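Bench 2 notebook – two-arm cell, cable rework and re-zero
June, started 8:40

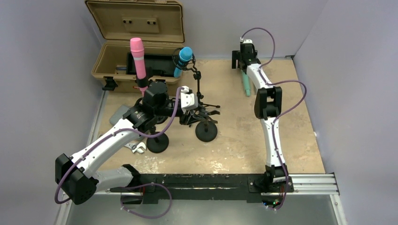
Main complaint from the Plenport group was the right arm faulting out on long reaches toward the back wall. The log has it as "gripper comm lost", always with the arm most of the way extended, and always clearing on a restart. The left arm has not done it once on the same programs.

Powered down and checked the connector at the right gripper first. Pins fine, screws tight. Swapped the gripper cable for the spare from the Tradow box, brought it back up, and ran the long reach by hand. Same fault on the fourth try, so the cable is not it. Put the original back on.

Next the base end. With the arm folded there is no pull on the plug at all. With the arm out, the lower bend goes tight and you can see the plug shift in its socket. Somebody had set the clip on the lower link too high, so all the slack was living up at the wrist and none of it got down to the base. Moved the clip down one hole and gave the base end more of the loop. The high arc at the gripper is still bigger than I like, but it needs to be for full wrist roll. Do not shorten it.

Rule for this cell, again: purple cable goes in loops, not zip-tied flat to the links. Flat looks neater and it lasted two weeks last time before the jacket split at the elbow.

Left arm, while I was there. Base screws had gone slack, the two on the outside more than the others. Took them out one at a time, cleaned them, blue threadlocker, back in. Checked the elbow for play by pushing sideways at the wrist with the brakes on. A little movement, same as last month. Leaving it.

Re-zeroed both arms after lunch. The left took the first time. The right stopped on joint 4 with error 137, which the Feng manual only lists as "encoder mismatch". Power off at the wall for a full minute (the soft switch is not enough), then home again. It took. Joint 4 offset now reads 1,812. Wrote that on the tape inside the cabinet door and crossed out the old number. If it drifts from there with no one having touched the arm, it is the encoder and we should order one.

Test run from 3:15. Microphone and case program, both arms, at half speed and then full. Over an hour at full speed with no comm fault. The right arm now goes to the back edge and holds there without dropping out. The left still comes in low when it reaches for a stand near the base. Raised the approach height a little in the program file and saved it under a new name so Plenport can compare with the old one.

Still to do:

Front beam is scuffed where the cable loops rub. Put felt tape on it, or move the left loop inward.

Worn patches on the tabletop are getting rougher. Brivcombe quoted for a new top, waiting on the lead time.

Print a label for the wall switch so people use it for the one-minute reset.

Order another gripper cable anyway. The spare is back in the box but its latch is weak.

Cell handed back at 4:50, speed limit left at 80 percent until the morning check.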